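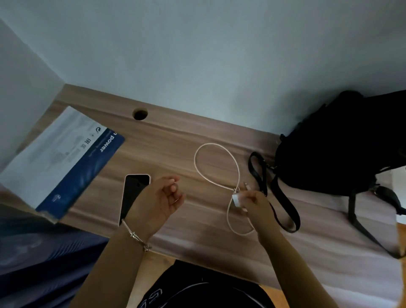
## Re: Moving to Stondale in July, which room?

On 17/10/2014 Keerthana Warrier wrote:

> Dear all,
> I have the choice between two rooms for my placement at Novent. One is in Stondale itself, small and near the office. The other is in Postoditz, 12 stops away on the tram, and costs less. Both want a deposit. Did anyone on the list live on that side? Is the tram reliable in winter? And do the landlords there give a contract in English?
> Keerthana

Dear Keerthana, dear all,

I lived in Postoditz for the whole of my placement, so I try to answer in your order.

The tram is reliable, but after eight in the evening it comes only every 30 minutes. If you miss it at Stondale you can wait inside the bakery until they close. In snow it was late for me perhaps one morning in the week, and my manager at Novent never made a problem of it.

The contract I received was not in English. Bianca Onu read it with me and found that the notice period was written as 4 months, when the landlord had told me two. He corrected it the same day and we both signed beside the change. Please ask for this before you pay anything.

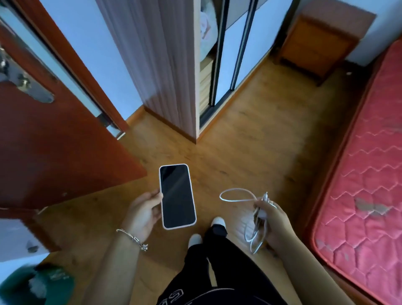

About the deposit, I would ask for a receipt with the address of the room on it, and for a list of everything that stays there. My landlord wrote only "furnished", and later we had different opinions of what the word means. In a room with a curtain and a tall wardrobe with sliding doors, I would write both on the list, and try the doors before signing. Vasilică Munteanu lost 20 euros of his deposit for a wardrobe door which, he says, never closed.

For me the cheaper room was worth it. Vasilică Sima chose Stondale and was also content, but he cooks late and likes to sleep long.

If you go to Postoditz, write to me and I will send you the number of the man who repairs bicycles.

With kind regards,
Vasilică Furtună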